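Notebook, Narnov workshop, May – the paper files and the oak-coloured cabinet

Started 8 in the morning with the old paper records. Inès wants them all in one place before the summer, and I promised to write down how we do it.

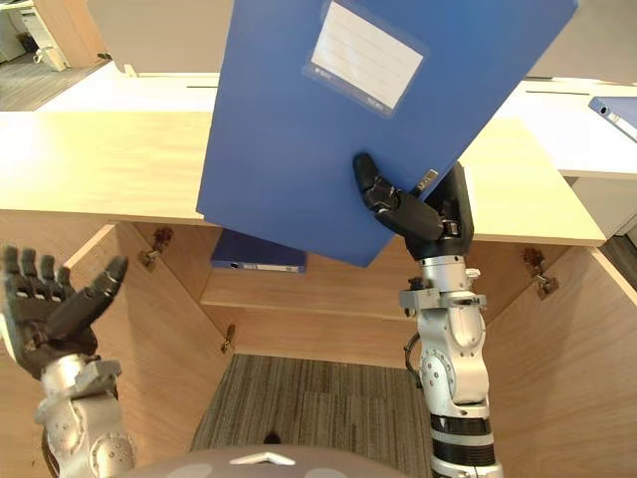

What goes in the cabinet

The blue file boxes only. They are flat and rigid, and the clear pocket on the broad face takes a ruled card. Several of the cards are still blank, so please write on the card before the box goes on a shelf. I lost half of yesterday morning opening boxes to see what was inside.

On each card I propose three lines: the name of the project, the first and last sheet number, and initials. Use pencil for the sheet numbers, they will change. Ratih prefers the initials first. I don't mind, but then we should do it the same on all of them.

What goes elsewhere

Loose drawings from Skevisska are too wide and stay in the flat drawer. Delivery notes from Bergeron are kept for 2 years and then Magdalini can shred them. The Trustham letters I have not decided. They are mixed with invoices, and someone has to read them through.

Numbers

Last sheet in the register is 1,453. The register has a gap after the move, and I believe roughly 500 sheets were never entered. Helge remembers a second register with a green cover. I did not find it in the office or under the bench.

Notes on the boxes

Check the clasp before you lift. If it is not closed well, the lid opens by its own weight when the box is tilted, and the sheets come out in the wrong order. This happened to me with the Bergeron papers. I sorted them again after lunch and I think sheet 38 is still missing.

Do not fill a box to the top. When it is too full the clasp is under tension and the sides begin to bend.

To do

Ask Marcelle for more ruled cards, same size as now.
Write the cards for the Skevisska boxes.
Look for the green register in the room upstairs.
Decide on the Trustham letters – with Inès, when she is back.
Measure the shelf height again, my first measure was taken with the old tape and I do not trust it.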